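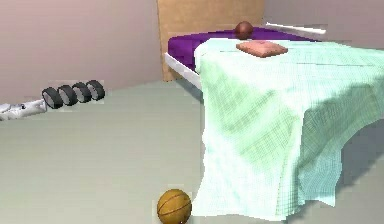 *Sim bedroom 143, arm left of the bed, basketball on the floor, blanket hanging low at the front.*

**Ticket:** bed-making task, blanket hem
**Site:** Berari guest lodge, housekeeping
**Opened by:** Domenica Zürcher
**Assigned to:** Leokadia Czarnecka
**Status:** open, waiting on site

**Domenica, 9:20 am**
Since the March update the Relia planner stops before it starts on the blanket. It reports "path blocked" and pages housekeeping. We had 20 pages last week. Each one pulls someone off bathrooms, and they still have to finish the bed by hand.

**Leokadia, 10:05 am**
Reran it in the simulated room. Same error. The hem is uneven and comes nearly to the floor, and the planner is treating it as a solid object. Took the basketball out and tried again – no change, so loose items aren't the trigger.

**Leokadia, 1:40 pm**
Raised the cloth contact limit from 200 to 2000 in the test build. Path clears in sim. I don't want to push this to the lodge until someone has watched it on a real bed.

**Domenica, 2:15 pm**
Fine by me. One more thing from the staff. The roster was cut back on the basis that beds were covered, and the pages aren't counted as work time. Can the log record how long each one takes?

**Leokadia, 2:50 pm**
Yes, the start time is already stored. I'll add a "cleared" button to the pager screen and send you a weekly export. The roster itself has to go to your manager.

**Next steps**
- Domenica to pick a room and a staff member for the watched run
- Leokadia to load the test build on one unit only
- Old limit stays on all other units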